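Programs > Workshop Equipment > Progress Reports

Second-arm bench: where we are and what we would like to buy next
11/12/21 - by Ximena Cortés
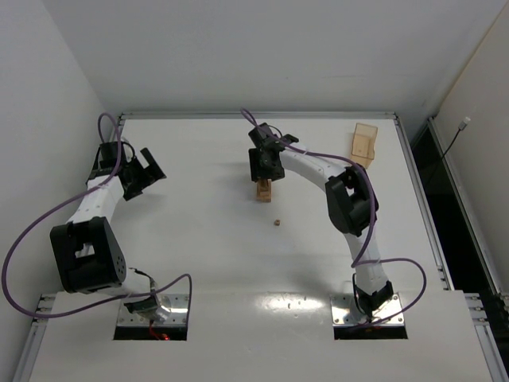
The two-arm bench at Skimville, with the block stack and the amber box.

Dear Dwight,

Thank you again for your patience with us over the fall, and for the kind note you sent after the September call. Both arms are mounted, each on its own base plate at the front of the table, and Uriel has been running the block work on them most mornings. It is a real pleasure to come in and hear them going!

Now to the money, which I know you are waiting for. The rail and wall panels came in under the Chávez quote, and that left us $646 in the equipment line. We would like to put $129 of it toward a spare set of gripper fingers from Sorkenon, and $40 toward cable clips and sleeving. The purple cables hang in wide loops at the moment, and Teodoro would dearly love to see them held closer to the arms before we ask for longer reaches.

The larger item is a third arm for the Cinden bench, and I won't pretend we have that settled. Crescencio has asked for two quotes and has one in hand (the other firm keeps promising). Delivery would be five weeks from the order, so we would need your yes before the winter closing - or we could hold it over to the spring budget, if that sits easier with you.

I'll send the second quote along as soon as it reaches us.

Warmly,
Ximena

Filed under: Equipment & Budget, Grantee Updates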